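Open Day Planning Group - Minutes, May 2018
Held in the Provine building, upstairs meeting room

Present: seven, plus two on the phone from the Jedska office (line dropped twice)
Apologies: one, recieved by email

1. Last minutes
Agreed. One fix - the coach parking is behind the Costigan block, not in front. Map has been changed, old copies still on the front desk, please bin them.

2. Numbers
306 signed up as of this morning. Cap stays at 100 in the building at any one time, fire rules, no discussion. So four slots, last one smaller. Schools get first two slots. Waiting list stays open till the week before, then closed.
Question on whether under-tens count toward the cap. They do.

3. Picking demo
Long item. Group went down to the bay before the meeting and watched the run-through, so comments were fresh.

Main points -
Pick from the bin is the bit people will want to see. Odd mix of items works much better than the plain cartons we showed the Zadent visitors. Tape measure and the toy lobster both got a reaction from our own people, keep both in. Suggestion to add a few more soft things. Left with demo team, they decide what is safe to add.
Talk is too long. Ran well over. Want 5 minutes of talk max, then picking, then questions. Cut the slides on the history of the site.
Whoever gives the talk should say early on what the arm is trying to do on each pick. Half the group did not follow what it was choosing or why until someone asked.
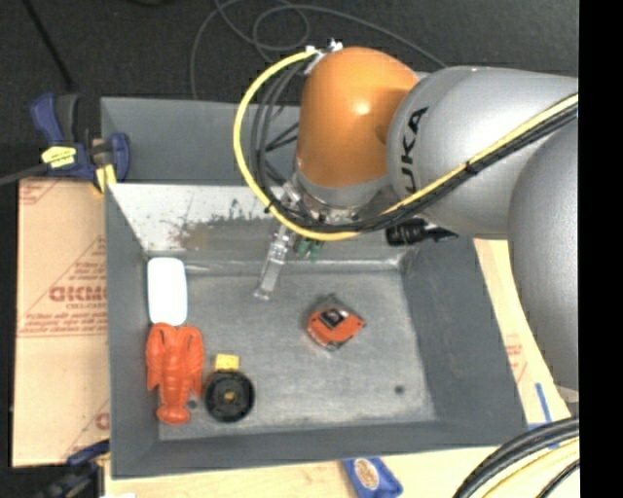
Sight lines came up again. Anyone behind the second row sees the back of somebody's head and not much bin. Options: raised step, screen on the wall, smaller groups. Step ruled out (trip risk, cost). Screen preferred. Jedska have a spare one and will send it over if we pay the van. Agreed up to $90 for that.
Barrier line to be marked on the floor before the day, not on the morning. Two staff at the barrier for every run, one facing the crowd. Nobody steps over it between runs either, inlcuding us.
Missed picks - some worry about how it looks if it drops something in front of a school group. Long back and forth. Agreed to just say so out loud and let it try again. No one is to reach in and fix things for it while the cell is live.
Noise fine. Lighting okay at the bin, poor at the back of the bay. Facilities to look at the dead tube near the roller door.

ACTION - demo team to cut talk and send new outline
ACTION - facilities, floor line and light
ACTION - Jedska office to confirm screen size and cable length

4. Costigan tour
Walking tour of the packing line, same route as last year but the other way round, so groups don't meet on the stairs. Guides need closed shoes and so do visitors. This has to go in the confirmation email, in bold, last year we turned people away at the door and it was not nice for anyone.
Zadent asked if they can put a table in the corridor. Yes to a table, no to a banner across the fire door.
ACTION - email text to be rewritten and sent round for checking

5. Food and drink
Water and coffee in the Provine lobby all day. No food in the bay. Sandwiches for helpers only. Allergy list still missing from the caterer, third time of asking.

6. Photos and consent
Stickers for people who don't want to be in photos - worked ok last time, do the same. Schools send their own forms. Visitors can take pictures of the demo, not of the screens at the operator desk.

7. Any other business
Lost property box needs an actual box.
Request to repeat the demo in the evening for staff families. Liked in principle, depends on whether the demo team can stay on. Back next time.
Badges: order the plain ones, spare lanyards are in the store room.

Next meeting - same room, two weeks, full walk-through in the bay first. Meet at the roller door, closed shoes please.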